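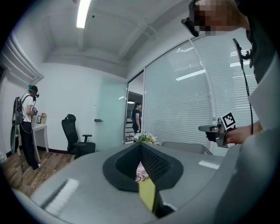 Gray top, gray housing, a bit of pink underneath.

Search this site
2 min read

# Utedum Laundry Words

Hi! I'm Mizanur, and I collect the things people say about washing clothes (yes, really). This data card covers 2,611 short phrases from 478 people in Lowther and Prusell, all typed up by me and my very patient friend Efe Olatunji.

## What you get

One plain text file, one phrase per line, with a tab and then the town. I left the spelling alone, so "tumbel" stays "tumbel". My favorites are the words for a sock with no partner, and wow, Lowther has a lot of those.
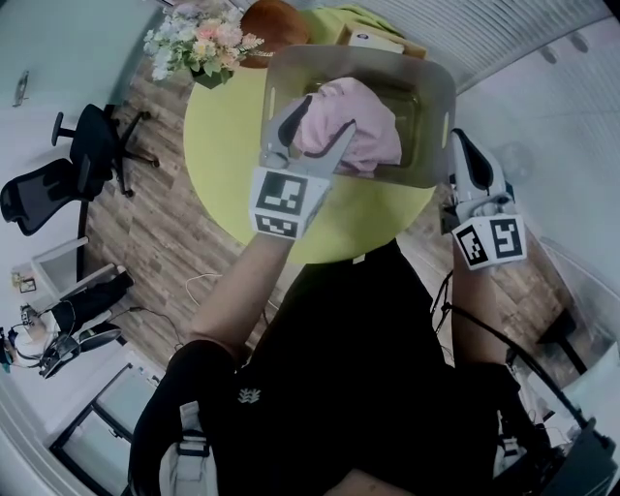
Prusell folks mostly just say "odd one", but they make up for it with stain names. If you only want the stains, search for the tag `st` at the end of the line.

## Known problems

Efe and I disagreed on 90 tags and never settled them, so those have a question mark. Anyone under 50 is thin on the ground in the Prusell part. I'd love more!

## Changes

10 January 2025: fixed the tabs, dropped the old Enent export.

We use cookies to remember your settings. Accept
Sign up for our newsletter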